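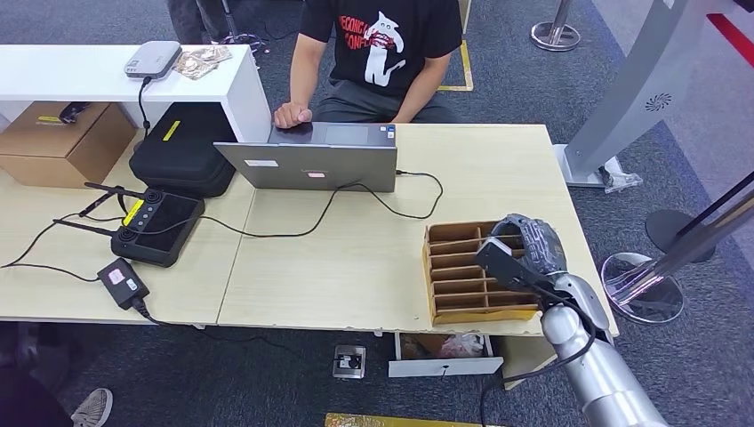

Cardboard Divider Tray, Desk Size
by Kuusisto

Light brown corrugated, thin dividers, open slots facing up. For small stuff that otherwise ends up all over the desk. Adapters, short cables, dongles, tape, spare keys. Put it near the front edge and it gets used. Put it at the back and it gets buried.

Sold flat. You fold it, no glue. Takes 5 minutes, less the second time.

What you get
Tray base
Divider strips, long and short
2 spare strips
Folding sheet (one side English, one side Finnish)

Folding it up
Long strips first, notches up. Short strips go down over them. Push all the way or the slots lean. Then drop the whole grid in the base and tuck the end flaps. If a flap wont stay tucked, crease it again against a table edge.

Good for
Small power adapters, one to a slot, cable wound round
Stickers and labels
USB sticks, card readers
Pens if you stand them up

Not good for
Anything wet
Anything heavy. A laptop power brick is pushing it
A carrying case or a controller, those are too big, give them a shelf

Colors
Plain cardboard only. We did a white one with Brurent last year and it showed every fingerprint. Not coming back.

Drawer or desktop?
Both work. Measure the drawer height first please, most returns are this. Darcy Gagnon in our shop keeps hers on the desk and puts the plastic bags in the drawer instead.

Stacking
Up to 3 high if the bottom one is full. Empty ones sag a bit in the middle.

Buying more than a few
Packs of 5 ship flat in one box. Offices and workshops, write to Ozan Yaman for an invoice, he does orders every morning. Mixed packs with the Meveck lid are ok, say so in the order note. Lid is sold seperately and does not fit the older tray with round corners.

Returns
Unfolded only. Once its folded its yours, sorry. Damaged in the post is different, send a photo of the box and we send a new one out.

Care
Dry cloth. Crumbs, turn it over and tap. When its worn out take any tape off and put it in with the cardboard recycling.

Page updated Sep 6, 2026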